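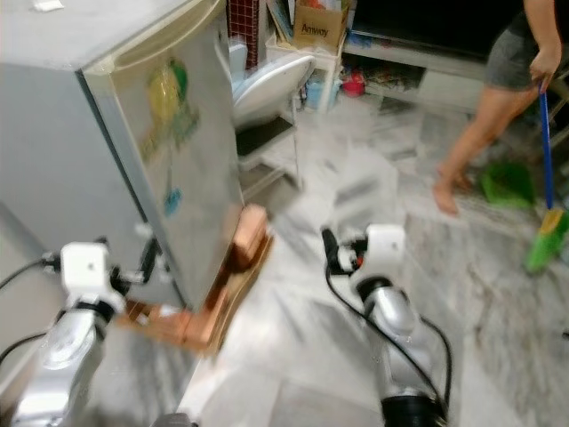 Planning notice on the old dairy site
Jan 15, 2018

The orange notice went up on the gate of the old dairy in Plondcombe last week, so I went down to the council offices and read the file. It is the third application for that site since we moved here. The first was for a supermarket and the second was for offices, and neither got as far as a decision.

This one is from a firm called Ultside. They want to knock down the bottling hall and the two sheds behind it and put up a four-storey block of flats with a shop unit at street level. The brick front on Dridlow Road stays, or at least the lower part of it does. The drawings show new windows where the loading doors are now, and the upper floors set back a little from the pavement.

There are 136 pages in the file, and most of them are about drainage. The stream runs under the back corner of the yard in a pipe, and the plan is to leave it there and build the bin store over it. I would have liked to see it opened up, but the drainage report says the levels don't work. I don't know enough to argue.

Parking is what people will object to. The block has 3 spaces, all of them for disabled drivers, and a cycle store in the basement. The transport statement says residents will use the station, which is 400 metres away if you cut through the allotments and a good deal further if you go by the road. The allotment gate is locked at dusk. I have put that in my comment.

Nusrat Rind, who lives opposite the site, is more worried about light. Her kitchen faces the yard and gets the sun in the afternoon. The daylight study covers the houses on her side of the road, but it uses an old map and misses off her back extension — she has written to the case officer and asked for it to be done again.

Donal Kavanagh worked at the dairy until it shut in 2000 and he is quite happy to see it go. He says the bottling hall roof leaked the whole time he was there and that the floor was never level. He would like them to keep the clock on the front. It isn't mentioned anywhere in the file that I could find, although it is there on the elevation drawing, without any hands.

The shop unit is down as general retail. There is talk that the Rana bakery might take it, as their lease is nearly up, but I asked in there and they hadn't been approached.

Comments can be sent by post or through the council website. You need the address of the site and your own name and address, and they do publish the name. If it is approved, demolition would start in April and the footpath along the yard wall would be shut while it is going on. The diversion is by way of the church, and the steps there are no use with a pushchair — I've asked whether the path could be kept open at weekends.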